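Search this site Search Enter keywords Go

Nuncombe Training Ward
Equipment and Automation Working Group
Minutes of the meeting held 10/8/22, following the Draker demonstration

Chair: Notburga Mösli
Present: group members, one representative of Draker, ward education staff
Apologies: Pharmacy, Infection Control

1. Minutes of the previous meeting

Accepted with one correction. Under item 4, "bed bay" should read "side room." The floor plan attached to those minutes is unchanged.

2. Purpose of the visit

The Chair stated that the visit had been arranged to let the group see the Draker humanoid unit working near standard ward furniture. No purchase is proposed at this stage. The unit was shown in the side room of the training ward with no patients on the premises. Visitors stood behind the line at the door for the whole of the demonstration.

The program had 5 parts: entry to the room, approach to the treatment cart, hand positioning at the cart, drawer opening, and withdrawal. The Draker representative ran the session from a laptop in the corridor. The stop button was held by ward education staff, as agreed in advance.

3. Report on the demonstration

3.1 Entry. The unit came through the door without contact. It paused at the threshold strip and then went on. Draker explained that the pause is a setting and can be shortened. The group asked that it be left alone for now.

3.2 Approach to the cart. The cart was in its normal place in the corner, next to the bed. The approach was repeated 6 times. On 2 of these the unit stopped short and had to be restarted from the door. Draker put both stops down to the bedding, which the software had treated as a fixed obstacle. Ward education staff noted that bedding hangs over the side of a bed as a matter of course and that the software will have to cope with it.

3.3 Hand positioning. The hands were brought up in front of the cart and held there while the operator checked the view from the head camera. Members followed this on the second screen. The molded top, the drawer fronts and the side basket with the sharps containers were all in view at the same time, which answers the question raised by Infection Control about whether the operator can see the sharps from the working position.

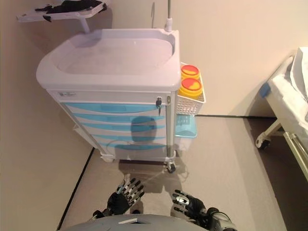
Figure 1. Head camera view, unit at the treatment cart. Key in top drawer lock; sharps containers in side basket, right.

3.4 Drawer opening. The top drawer was opened and closed under remote control. The lock was not part of the test. Members asked whether the hand could turn the key. Draker replied that it has not been tried on this type of lock and would not give a date. The lower drawers were left out because the unit does not yet bend far enough to reach them safely.

3.5 Withdrawal. The unit backed away from the cart and left the room. No contact with the bed or the walls was recorded in the log.

4. Discussion

4.1 Space. The cart sits in a narrow corner with the bed close on one side. It was agreed that this is a fair test position and that the furniture should not be rearranged to suit the unit. A member asked for the same run with the cart pulled out from the wall, for comparison. Agreed, provided the corner run is done first.

4.2 Sharps. The Chair asked that the side basket and its contents be treated as a keep-out area in the software. Draker confirmed that a keep-out area can be drawn on the map, but it is tied to the room and does not follow the cart if the cart is moved. The group did not consider this acceptable for ward use - it may be accepted for further demonstrations if the cart is parked with its brakes on.

4.3 Data. The log for the session holds 2,657 entries. Draker will supply it as a plain table. The group does not need the raw video but wants the still frames for each hand position, labeled with the run number.

4.4 Stop button. The button worked when tested before the session. It was not needed during the runs. Education staff reported that it is stiff and hard to press with gloves on. Draker will bring the larger type.

4.5 Tamska interface. The Tamska stock system was not connected. Draker asked whether drawer contents could be read from it in future. The Chair replied that Pharmacy would need to be present for that discussion. Deferred.

5. Actions

Draker - send log and labeled still frames to the Chair.
Draker - written note on the two stops under 3.2, with the setting used for soft obstacles.
Draker - supply larger stop button for the next session.
Ward education staff - mark the cart position on the floor with tape.
N. Mösli - ask Pharmacy to attend for the Tamska item.
N. Mösli - send 4.2 to Infection Control for comment.

6. Next meeting

November, in the training ward, date to be circulated. Corner run to be repeated first, with the bedding left as found.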